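ハンドグリッパーで集めたデモだけで布たたみを学習、頭カメラは必要?

投稿者:Iline
2025年11月1日

はじめまして。趣味と仕事の中間くらいの感じで模倣学習をやっています。手持ち式のグリッパーを両手に持って人間が作業し、その記録だけで双腕ロボットの方策を学習させる、という例のやり方です。ロボット本体を動かさずにデータが取れるので、とにかく収集が速いんですよね。

題材はベッドの上での布製品の片付けです。10月いっぱいかけて1483本のデモを集めて、失敗や途中で落としたものを抜いたら、手元に残ったのが531本でした。思ったより減ってしまってちょっとへこんでます…。

入力は左右の手首カメラと、頭につけたカメラの映像です。手首だけで学習したモデルと、頭も足したモデルの2種類を作って比べました。で、困っているのがその結果なんです。

訓練と同じベッドだと、頭カメラありのほうが明らかにうまいです。布の端を探して迷う時間が短いし、左右の手の役割分担もきれい。ところが別の部屋のベッドに持っていくと逆転して、頭カメラありのほうがぼろぼろになります。何もないところをつかみにいったり、途中で固まったり。手首だけのほうは動きがもたつくものの、最後までやりきることが多いです。
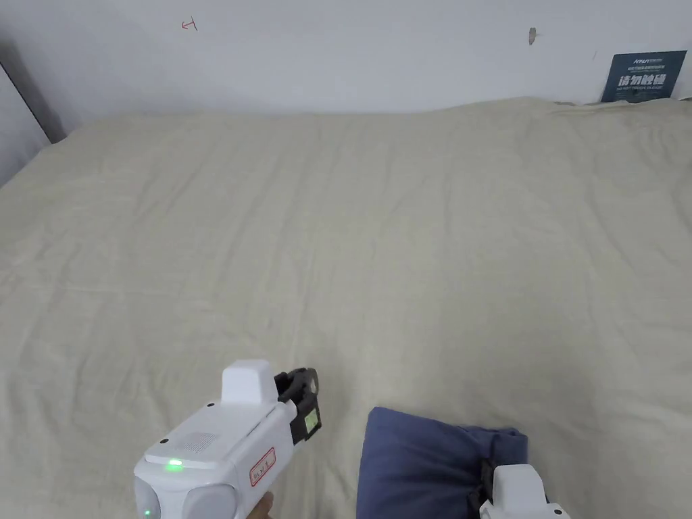 頭カメラの映像は学習に入れないほうがいいんでしょうか?

全部捨てる必要はなくて、まずは学習中に頭カメラの入力をランダムに落とす設定で回してみるのがおすすめです。手首の映像だけでも動けるように鍛えておいて、頭は補助として使わせるイメージですね。

これは私が最初に知り合いからもらった返事なんですが、落とす割合をどう決めればいいのかまでは聞けませんでした。あと、布がシーツと似た色のときと、濃い色のときで差が出るのかも気になってます。同じようなことをやった方、いらっしゃいませんか?

投稿者:Bakke

うちも似たところでハマりました!長くなりますけど書きますね。

たぶん頭カメラの映像のうち、布と手以外の部分を方策が手がかりにしちゃってるんだと思います。壁とか、部屋の角とか、シーツのしわの寄り方とか。同じベッドで集めたデータだと、そういうのが毎回だいたい同じ位置に来るので、モデルからすると布を見るより楽なんですよ。だから同じ部屋では強くて、部屋を変えると崩れる。質問に書いてある症状そのままです。

確かめるのは簡単で、学習済みのモデルに記録映像を流して、背景だけ別の部屋の写真に差し替えてみてください。出てくる動作が大きく変わったら黒です。ロボットを動かさなくていいので、お茶飲みながらできます。

落とす割合のほうは、正直タスク次第です。私は低めから始めて、新しい部屋での成功率が上がらなくなるところまで少しずつ上げました。途中まではぐんぐん伸びて、上げすぎると今度は左右の手がバラバラに動き始めたので、そこから一段戻した値で落ち着いてます。

それと、頭カメラって収録する人の背の高さや首の傾け方で見え方がかなり変わりますよね。Prernonっていう自分用の前処理スクリプトで、切り出す位置を毎回ランダムにずらすようにしたら、これも地味に効きました。手首側はあまりいじらないほうがいいです。つかむ瞬間の位置関係まで崩れるとつらいので。

色の話は、同じ枚数ずつそろえて比べてないので何とも言えないです、すみません。比べるなら布の形と素材はそろえたほうがいいですよ。色だけ変えたつもりが厚みも違っていて、やり直しになったことがあります(泣)

投稿者:Liltside

データを増やせば解決すると思います。531本は少ないです。

投稿者:Bakke

本数もですけど、同じベッドで増やしても部屋が変わったときの問題は残る気がします。増やすなら1部屋あたりは少なくていいので、場所を変えて撮るほうを先にやりたいです。あと評価用の部屋は学習に混ぜないように別で取っておいてくださいね。私は一度混ぜてしまって、すごい成績が出て大喜びしたあとで気づきました。

投稿者:Iline

お二人ともありがとうございます!背景の差し替え、さっそくやってみました。頭カメラありのモデル、布も手もそのままなのに腕の行き先がごっそり変わりました。黒です、真っ黒。

入力を落とす設定で学習を回し始めたので、結果が出たらここに追記します。切り出し位置のほうは一緒に変えると原因がわからなくなりそうなので、次の回に取っておきます。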